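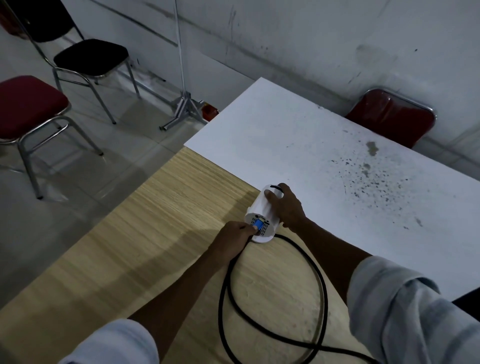
White desktop unit with its long black cord

Brundimier's drawer-of-cords day is coming back in March

Good news for anyone with a kitchen drawer that won't close: the electronics drop-off and swap is happening again this March, and it's getting a lot more room. I stopped by the old Flanus furniture store on Ong Street, where it's going to be held, and came home with way too many notes (and a promise to clean out my own hall closet, which I may regret).

If you missed it last year, it works like this. You bring in the old chargers, phones, speakers, routers and keyboards that have been sitting around your house, and they go on one of two piles. Stuff that still has some life in it goes out for other people to take home for free. Everything else gets trucked to the county recycling yard. Last year 551 people came through the door, and the line went past the bakery and around the corner. I was in that line with a fax machine. It was not light!

Pushpa Tripathi is running it again. She told me the number one thing people came looking for was a plain old power cord for something they already owned. "They'd have a perfectly good printer at home and no cord," she said. "One man had been without his since he moved here."

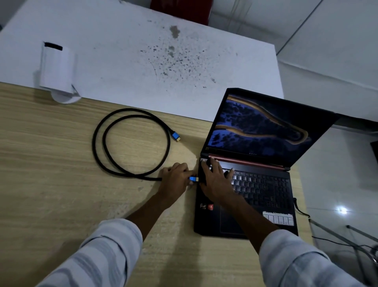 So cords get their own area this year, sorted by the shape of the end, with a power strip at the end of every table so you can try one before you walk off with it. Bring the thing it's supposed to fit if you can carry it. Pushpa was pretty firm about that part, and after hearing how many folks came back the next morning with the wrong one, I get it.

There's a change for laptops and phones, too. You'll be asked to sign out of your accounts and wipe them before you hand them over. If you don't know how, there'll be a help desk near the side door with printed steps for most of the common kinds. Plan on it taking a while - last year a few people were still sitting there copying photos when the lights went off.

Edadix, the phone repair place across from the post office, is lending the tables and paying for the truck. They'll also take loose batteries, but please tape over the ends and keep them in a separate bag. Swollen ones shouldn't come in at all. Call the county yard about those.
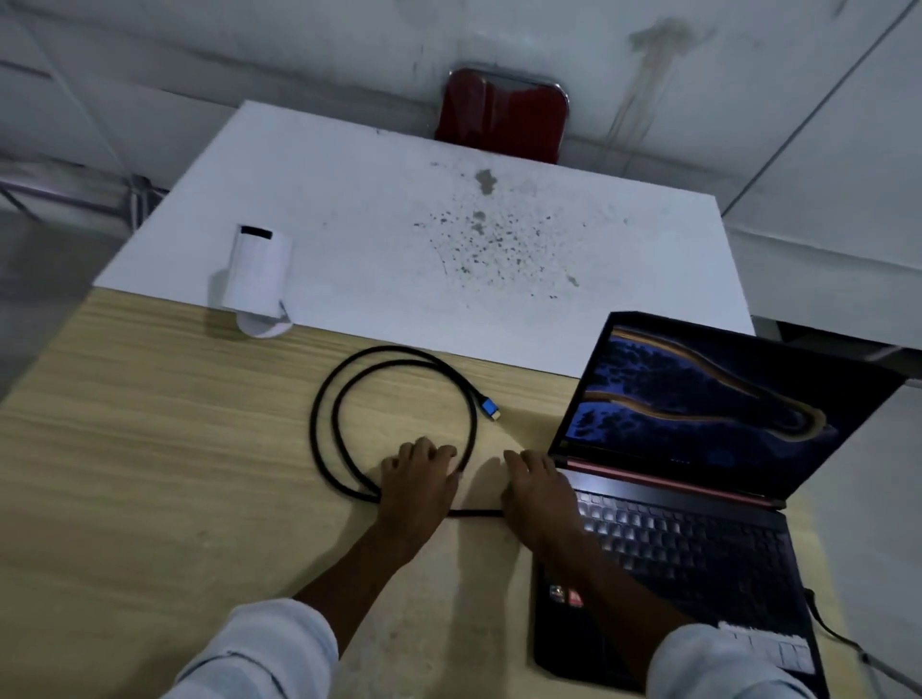

A few things they can't take: big tube TVs, microwaves, smoke detectors and anything with a gas tank on it. Printers are fine if you pull the ink out first. I asked about my box of VHS tapes and got a very kind no.

Parking was the big gripe last time, and I heard plenty about it (some of it in my own driveway). The lot behind Flanus has 17 spots, and those are being kept for quick unloading, so park on Ong Street or by the ball field and walk over if you're staying to browse. The ramp is on the alley side.

Doors open at 9 in the morning and close at 2. The first 300 households get a free roll of cord labels, and I'm planning to be early for that, because every black cable I own looks like every other black cable I own. There's no sign-up and it doesn't cost anything. The exact date goes up on the library's front window as soon as the truck is booked.
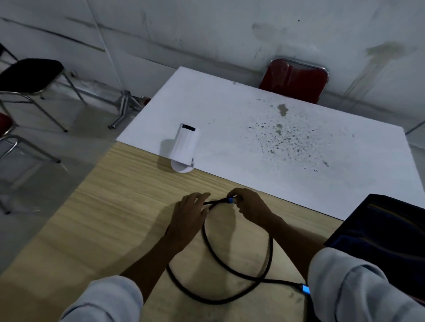

Black cable with blue light at the connectors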